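# Street walk-round for Cowie Lane, spring checklist with comments

Prepared for the Stustness Residents' Association, 13 May 2018

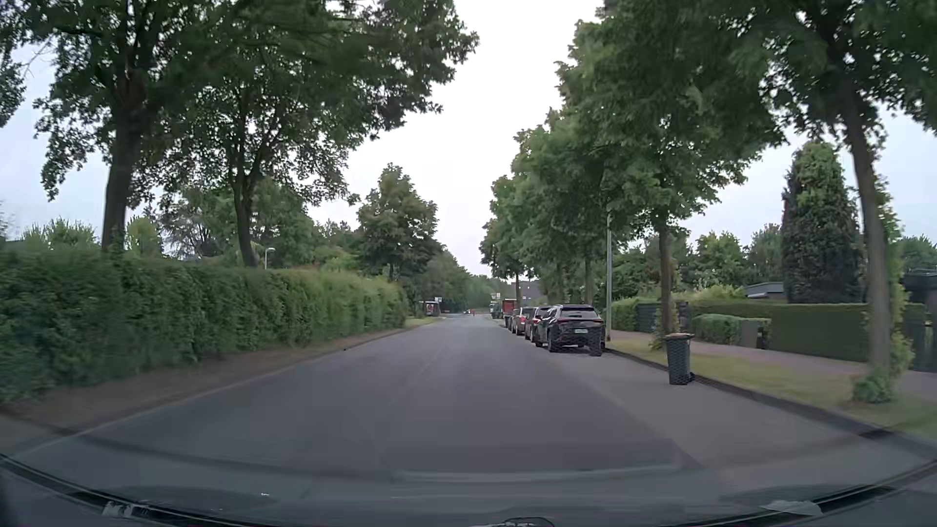 Cowie Lane gets two proper walk-rounds a year, one now and one in July, and the spring one is always my favorite because everything has leafed out and you find out in a single afternoon what the winter has left behind. I start at the Nollon end with a clipboard and a flask of coffee, and I go up the hedge side first and come back along the parked cars. The long green hedge on the left is most of the work on the way out, with that strip of bare brown earth under it and the low pale edging running alongside the asphalt, and the parking strip on the right is most of the work on the way home. I have kept last year's headings so that the two sheets can be laid next to each other, and I have written rather more in the comments than the form has room for, as usual.

**Marks used:** OK = fine as it is. W = watch, look again in July. A = action wanted. N = not checked.

## 1. Driving surface

- [x] Potholes or sunken patches – **OK**
- [x] Lengthwise seam along the middle – **W**
- [x] Loose grit or gravel – **OK**
- [x] Drain covers sitting level – **OK**
- [ ] Road markings at the Nollon junction – **A**

*Comments.* The surface is mostly smooth and I am happy with it. The seam down the middle shows as a faint lighter line for most of the way, and I walked a good stretch of it with my toe along the joint (a neighbor stopped to ask if I had lost something). It is tight nearly everywhere. Past the second drain cover there is one short length where I could get the edge of a coin in, and I have put a W against it and would like it looked at again in July, before the cold weather gets another go at it.

The stop line at the Nollon junction has worn down to almost nothing on the left half. It was a W last year and I am moving it up to an A. People who live here know where to stop, but delivery drivers don't, and I would like to see it repainted before the schools go back.

## 2. Hedge, earth strip and edging

- [x] Hedge clear of the edging line – **OK**
- [x] Hedge height at driveways – **W**
- [x] Thorny or broken growth at face height – **OK**
- [x] Earth strip free of litter and glass – **A**, dealt with on the day
- [x] Edging stones firm underfoot – **A**, one stone
- [x] Grass patch past the end of the hedge – **OK**

*Comments.* The hedge is in very good heart this year, thick all the way down, and whoever had the cutting of it last fall should be pleased. I measured the gap between the leaves and the edging in several places and it passes in all of them. My only worry is height. At the driveway about halfway along, a driver in a low car has to nose out a fair way before seeing anything coming, and if the hedge puts on its usual summer growth it will be over the limit by the next visit. Please don't cut it yet, though! There were birds going in and out the whole time I was standing there, and I would much sooner leave them in peace until they have finished.

I picked up a carrier bag's worth of rubbish from the earth, mostly drink cans and one broken bottle, and took it home with me. Gloves, please, for anyone doing this in July. I had mine in the car and had to walk back for them.

One edging stone rocks when you step on it. I have chalked a cross on it, and the rain will have that off before long, so I have also written its place on the street plan: 100 feet up from the Nollon junction, hedge side. It wants lifting and bedding again, which is a small job with a bucket of mortar if it is done soon.

## 3. Trees

- [x] Dead or hanging branches over the road – **W**
- [x] Trunks and forks, looked at from the road – **OK**
- [x] Roots lifting the edging – **OK**
- [x] Branches clear of the street lamp – **W**
- [ ] Trees at the far end of the road – **N**

*Comments.* I am no tree surgeon and I only look from the ground, so please read this section in that light. The large old tree behind the hedge looks sound and is in full leaf. I always spend longest on the one beside it, the slimmer one with the forked trunk, because a fork is where water sits and where trouble tends to begin. I went all over it with field glasses from the opposite side of the road and saw no split and no fungus. There is one bare branch fairly high in the crown, no thicker than my wrist, and I have given it a W. If it has dropped of its own accord by July, so much the better, but I would ask people not to leave bicycles underneath it in the meantime.

I ran out of afternoon before I reached the last of the trees at the far end, so they are down as N and ought to be first on the list next time. I do not like leaving an N on the sheet but I like guessing even less.

## 4. Street lamp

- [x] Post upright, no rust at the foot – **OK**
- [x] Access door closed and locked – **OK**
- [x] Head clean and unbroken – **OK**
- [x] Lit after dusk – **A**

*Comments.* The lamp that stands up over the hedge beside the forked tree passed everything in daylight. I then went back after supper and it took a good long while to come on, flickered, went off again, and came on a second time. It has been reported, and the fault number is 451, which I am writing here in large friendly figures so that it can be quoted by anybody who calls to chase it. Calling does help. Last time we had a lamp out it was fixed the week after three households had telephoned separately.

The leaves are getting close to the head as well. They are not touching yet, and the light still falls where it should, but that is the reason for the W in section 3.

## 5. Roadside shelter

- [x] Roof sound, no drips – **OK**
- [x] Panels fixed, no sharp edges – **A**
- [x] Seat firm – **OK**
- [x] Sign readable and straight – **OK**
- [x] Floor clear and not slippery – **W**

*Comments.* I am fond of the little shelter and I will admit that I sat in it to write up the first half of this sheet. The pale roof could do with a wash but it is doing its job. On the reddish panel, one of the lower fixings has worked out and the corner can be pulled away by hand, and a child's hand would find it before mine did. I have pushed it back and taped over it with the strong silver tape, which will hold for a few weeks at most. Vaseo supplied the replacement fixings last time and should still have the pattern on file, so the order ought to be a simple one.

There is moss coming in the back corner of the floor, where the sun never gets to it. It was dry when I called and perfectly safe. After rain I would not be so sure. A stiff broom and a kettle of hot water will shift it, and I am glad to do that myself if somebody will lend me a longer broom than the one I have.

## 6. Parking strip

- [x] Surface of the strip – **OK**
- [x] Join between strip and road – **W**
- [x] Vehicles fully inside the strip – **OK**
- [x] Room left for a fire truck to pass – **OK**
- [x] Oil or fuel on the ground – **W**
- [x] Driveways and hydrant cover kept clear – **OK**

*Comments.* Everybody was beautifully parked, and I say so with real pleasure after the remarks I had to make last year. The line of cars kept to the lighter gray of the strip, the driving surface was left open, and a fire truck would have had no trouble at all. Thank you to all who took last year's letter in the spirit it was meant.

Where the strip meets the road there is a slight lip in one place that you feel more than see. It would not bother a car, but I would not care to meet it with a stroller or a walking frame, so it gets a W. There is also an oil patch in one of the bays, old and mostly soaked in. I put down sand from the bin and swept it up again an hour later. If your car has been leaving drips, please slide a piece of cardboard under it overnight and see.

A word on getting in and out. The strip is on the opposite side from the hedge, and people do step out between parked cars to cross to the shelter – I did it myself, twice, with a clipboard in front of my face. A tall vehicle hides you completely from anyone driving up, and it hides them from you. Small children should get out on the side away from the road wherever there is space for the door to open.

## 7. Sight lines and speed

- [x] Clear view along the road from the Nollon end – **OK**
- [x] Signs not hidden by leaves – **OK**
- [ ] Speed count – **N**

*Comments.* The road is straight and you can see a long way down it, which is lovely for walkers and rather tempting for drivers. No speed count was done this spring because the counter is out on loan. I would like it back for July, set up near the end of the hedge where cars have had time to gather pace.

## Actions, in the order I would do them

1. Shelter panel: order and fit new fixings (Vaseo). My tape is holding it for now.
2. Lamp: chase fault 451.
3. Loose edging stone: lift and bed again.
4. Stop line at the Nollon junction: ask for repainting.
5. Shelter floor: moss off.
6. Trees at the far end: inspect first in July.

We have $200 set aside for small repairs this year, and items 1, 3 and 5 should come out of that with a little left over for a new bag of sand, as I used most of the old one. Items 2 and 4 are for the town to pay for and only cost us the telephone calls.

Please send corrections to me before the sheet goes into the binder. If you know of a wobbly stone or a dark corner that I have walked straight past, write it on the back of your copy and put it through my door, and I will go and have a look at it with the coffee flask.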